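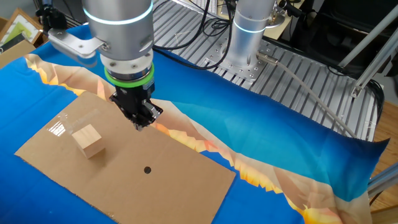 # Akl Hymn Index

First lines, meters and tune names from 40 English-language hymnals, one row per hymn per book. The index covers more than 3,000 entries. It holds no full texts and no music.

Maintained by Deirdre Horgan and Qusai Fakhoury. Most of the original typing was done by Ghada Nassar from the books themselves.

## What's in the repository

- `entries.csv` is the index. UTF-8, comma separated, header in the first row.
- `books.csv` has one row per hymnal, with title, publisher, place, edition and the code used in `entries.csv`.
- `meters.csv` maps the short meter names (CM, LM, SM and so on) to their syllable counts.
- `notes/` holds typed notes on single books, mostly about misprints and missing pages.
- `check.py` looks for broken codes and duplicate numbers. It needs Python and nothing else.

## Fields in `entries.csv`

There are nine.

| Field | Meaning |
|---|---|
| `book` | Code from `books.csv` |
| `number` | Hymn number as printed, including letters (`112b`) |
| `first_line` | First line as printed, without the final punctuation |
| `first_line_std` | First line in standard spelling, used for matching |
| `author` | Name as given in the book, or blank |
| `translator` | Same, for translated texts |
| `meter` | As printed, or worked out by us if the book doesn't give one |
| `tune` | Tune name in capitals |
| `section` | Heading the hymn is printed under (Advent, Evening, Burial) |

`number` is text. Spreadsheet programs like to turn it into a number and drop the letters into a mess of errors, so set the column type when you import.

A row looks like this:

```
LAS2,27,"Abide with me; fast falls the eventide","Abide with me fast falls the eventide","H. F. Lyte",,"10.10.10.10","EVENTIDE","Evening"
```

## Where the entries come from

The starting point was a shelf of hymnals left to the Laston parish library. Nadine Karaki had already made a card file of first lines for the organists, and those cards cover close to half of the books. We typed the cards first, then checked them against the books and filled in the rest. Cards that disagreed with the book were corrected to match the book.

The rest came from books lent by choir members and from two lots bought secondhand. Only printed books were used. We did not copy from any website or other index.

Words-only editions are included. Their `tune` field is blank unless the book suggests a tune by name, as a few do in small type under the number.

## How we handled awkward cases

**Altered texts.** If a book changes the first line, `first_line` keeps the change and `first_line_std` uses the older form. That way you can find both with one search. Where two old forms were in use at the same time, we picked one and wrote it down in `notes/first-lines.txt`.

**Spelling.** British spelling stays as it is in `first_line`. In `first_line_std` we use American spelling. O and Oh are both written as `O`.

**Authors.** We give what the book gives, even when we think it's wrong. "Anon." and "Unknown" are kept. A blank means the book says nothing at all.

**Meter.** Irregular hymns are marked `Irr.` and nothing more. A trailing D means double. "With refrain" is kept if printed. We did not try to tell iambic from trochaic, so 8.7.8.7 covers some texts that won't swap tunes with each other. Check before you hand one to a choir.

**More than one tune.** A hymn with a first and second tune gets two rows with the same number. Because of this, counting rows won't give you the count of hymns in a book. Count distinct values of `number` within `book`.

**Psalms and canticles.** Metrical psalms are in. Prose psalms pointed for chant are left out, and so are responses and service music printed at the back.

## Known problems

- Book `RIK1` (the Rikon mission hymnal) is missing its last gathering. The index stops where our copy stops.
- Tune names are not merged. Some tunes go by two or three names, and each row uses the name in its own book.
- Accents in German and French author names were dropped on the cards. Capucine Delaunay put most of the French ones back. The German ones are still to do.
- `section` is uneven. Older books have very broad headings and some have none.
- Only 2,000 entries have been read against the page a second time. These are listed in `notes/second-reading.txt`. Treat the others as a single typing.

## What it's good for

Finding which books contain a hymn, finding other tunes in the same meter, and comparing how books sort their contents by season. Deirdre uses it to plan Lent and Holy Week.

It isn't a fair sample of anything. The books are what one parish and its friends happened to own. Methodist and Anglican books make up most of the list, there are only a few Catholic ones, and nothing from Orthodox churches. Please don't use it to say how popular a hymn was.

## Rights

The index and notes may be copied and reused for any purpose, with credit to the Akl Hymn Index. First lines are quoted for reference. Some of the newer hymns are still under copyright, and a listing here gives no permission to print or project the words.

## Corrections

Open an issue with the book code, the hymn number and what the page says. A photo of the page helps if the type is hard to read. If your printing differs from ours, say which edition you have, and we'll add a note or a new code.

Corrections received before May are in the current files. Later ones are waiting in the issue list, along with a request to add the Aketti supplement, which we'd be happy to do if someone can lend us a complete copy.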